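The inventory for the flat on Havham Street ran to 11 pages, and the kitchen took up four of them. Mackenzie Grewal had typed it herself in January, in a table with five columns: item, material, condition, location, disposition. The fifth column was the one she had trouble with. Every other line in it was blank.

The firm she worked for, Idellow, cleared homes under contract. The procedure was fixed. A clerk entered the home, recorded the contents room by room, assigned each article to keep, sell, donate or discard, and obtained a signature from the family. The clerk did not remove anything until the signature was in hand. Mackenzie had done this for 393 homes. For the one on Havham Street she was both the clerk and the family.

Her aunt had kept a kitchen according to rules. Pots went on the left. Anything that drained went in the middle. Plates went at the back, where an elbow could not reach them. Her aunt had run a small playgroup out of the front room for most of her working life, and the play food lived in the kitchen with the real utensils. Her view was that a child who was handed a full-size colander would learn to use a full-size colander. The play food was stored by color. It was washed on the same day as the dishcloths.

Mackenzie began with the drawers. She logged two peelers, one of them missing its blade. She logged a ball of string, a box of matches from a restaurant called Plakia, and a stack of rubber jar rings that had hardened and cracked. The matches were old enough that the heads crumbled. She wrote "discard" for the matches and then moved the cursor back and deleted the word.

The drawers took until noon. After lunch she cleared the upper shelves onto the table, in sections, so that each section could be recorded together. This was also in the procedure. Articles were to be laid out on a plain surface with space between them, recorded, and returned to the shelf before the next section was taken down.

She found that she had laid out the second section the way her aunt would have done it. She had not planned to. The pots were on the left. 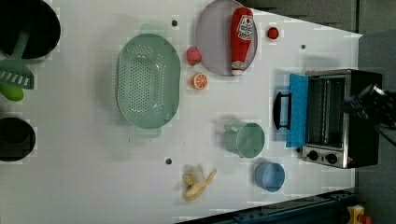 What does a clerk do with toy food that was stored alongside working kitchenware? It is listed in the same section as the kitchenware, on its own lines, and given its own disposition.

That was the text of paragraph 6.2 in the Idellow handbook, near enough. Mackenzie had written paragraph 6.2. She had written it after a job for a family named Bermúdez, when a clerk had put a box of play food under "miscellaneous plastic" and the family had refused to sign. It had taken 2 further visits to settle the matter. The handbook had been revised the following week, and the phrase "miscellaneous plastic" was no longer permitted in any column.

She filled in the lines.

Colander, oval, green, two handles. Condition good. Location: upper shelf, center.

Spatula, slotted, green. Condition good. Location: in pot.

Ketchup bottle, toy, red. Condition fair. Location: on plate.

She stopped at that one. "On plate" described where the bottle was now. The column asked where the article had been found. She tried to recall where it had been found and could not separate the shelf she had emptied an hour ago from the shelf as it had been when she was six and was allowed to stand on the step stool. On the earlier shelf the ketchup had a fixed place, next to the strawberries, because both were red. Her aunt had allowed no exceptions to the color rule. A boy in the playgroup had once argued that ketchup should go with the toaster oven, as the two were used together, and her aunt had listened to the whole argument and then put the ketchup back with the strawberries.

Mackenzie typed "upper shelf, with red items." It was not a standard entry. She left it.

The toaster oven was small and did not take long. She gave it one line. For the strawberry she wrote "toy, textured," and for the lime she wrote "toy, round." The handbook required a measurement for any article that could be confused with another in the same section. Nothing could be confused with the lime.

She reached the fifth column again at four o'clock. The light had moved off the table and she switched on the lamp over the sink. It hummed at the same pitch it always had. The lamp was not on the inventory, as fixtures stayed with the flat.

The usual method was to begin with "discard" and work upward. A clerk asked the family what could go, and once something had gone the rest became easier. She had given this advice in training sessions. She had a slide about it. The slide said that the first decision should be a small one, and it recommended a broken article of low value that was out of sight of the family at the time of asking.

She opened the drawer and took out the peeler without a blade. She held it for the length of time it took the lamp to flicker twice. Then she wrote "discard" on its line and put the peeler in the gray bag, and wrote "discard" for the jar rings as well.

The matches she marked "keep." There was no reason field on the form.

The pots went to a cousin who cooked. The plate was marked for donation, with the other plates. A nursery school two streets away had asked for play food, and a price had been discussed and dropped. Mackenzie had the school's letter in her bag. It was dated Jan 31, 2025 and it said that they could take everything, and that they would be glad of a real colander if one was going, as the toy ones did not drain.

She read the sentence over again. Then she wrote "donate" next to the colander, the spatula and the toy food, line by line. The form allowed a clerk to fill a column all at once by dragging the corner of the cell. She did not use it.

At the end of the section there was a box for handling notes. It held 200 characters. Most clerks left it empty or wrote "fragile." Mackenzie wrote: "Sort by color. Ketchup goes with strawberries. Wash with dishcloths. Plates at back." The counter in the corner of the box showed that she had room left over. She considered adding the color rule's history and decided that the school could ask.

She signed as clerk. She moved down to the next line and signed as family. Then she returned the section to the shelf, in order, and took down the third.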